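Section 4. Hand Checks and Station Layout

Rukdale Student Robotics Program, Set-up Guide for Club Teams

This section applies to all teams entering the sorting event at Enville. Complete Section 3 (power and network) before starting. Two team members must be present for every step in which the robot is powered.

4.1 Checking the hands

1. Place the robot in Hold mode from the operator console. Confirm that the console shows code 219.
2. Inspect the black covering on each hand. Folds at the palm are normal. Replace the covering if the fabric is torn or has slipped down over a finger joint.
3. Move the hand over a flat surface with the fingers pointing down. Leave a clear gap between the fingertips and anything underneath.
4. Look at the slot in each silver joint. Remove lint or thread with the soft brush from the Hovland tool kit.
5. Run the routine "Finger Sweep" once for each hand and enter the result in the team log.
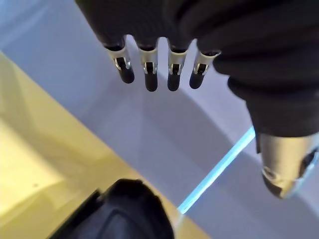

Figure 4-1. Hand positioned with fingers down, wrist camera view.

CAUTION: Do not place your own fingers between the thumb and the fingertips while the robot is powered, including in Hold mode.

Note: The thumb looks much larger than the fingers in the wrist camera view. Do not adjust the camera to correct this.

4.2 Laying out the shelves

6. Set the two-tier shelf where the robot can reach both levels.
7. Space the black trays in a line along the top shelf.
8. Place the boxes, discs, and rods on the lower shelf. Keep each kind of part together.
9. Stand the bin on the floor beside the shelf. Cartons may be kept in it during practice.
10. Record the layout on Form 1071. Both the student lead and the faculty adviser must sign the form.
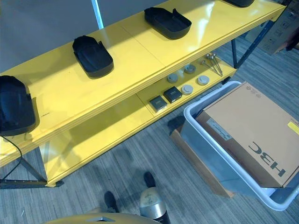 Figure 4-2. Shelf layout with trays above and parts below, head camera view.

Note: Teams using the Ukitz parts set should check the contents against packing list 3219 before the first run. Missing parts must be reported to Nusrat Orakzai at the program office by the end of October.

4.3 Preparing the floor

11. Walk the full work area before the robot is moved. Pick up scraps and peel off any tape left from an earlier layout.
12. Route cables away from the path of the robot base. Take up loops and slack.
13. Agree on where each student will stand. Closed shoes are required at all times.
14. Lower the arms and confirm that the hands hang clear of the floor.
15. Allow 19 seconds after the arms stop before approaching the robot.

CAUTION: Stop the robot before stepping over a cable or reaching down to the floor near the base.

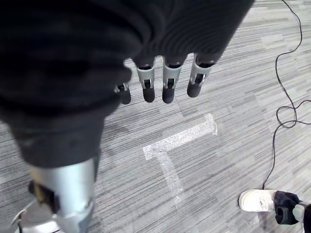

Anikó Antal asks that step 12 be repeated after every break as well as at the start of a session, as cables shift when students move between the console and the shelf. Her request has been accepted for all club teams, and the log sheet now has a line for it.

16. Initial the floor check in the team log and continue to Section 5, Practice Runs.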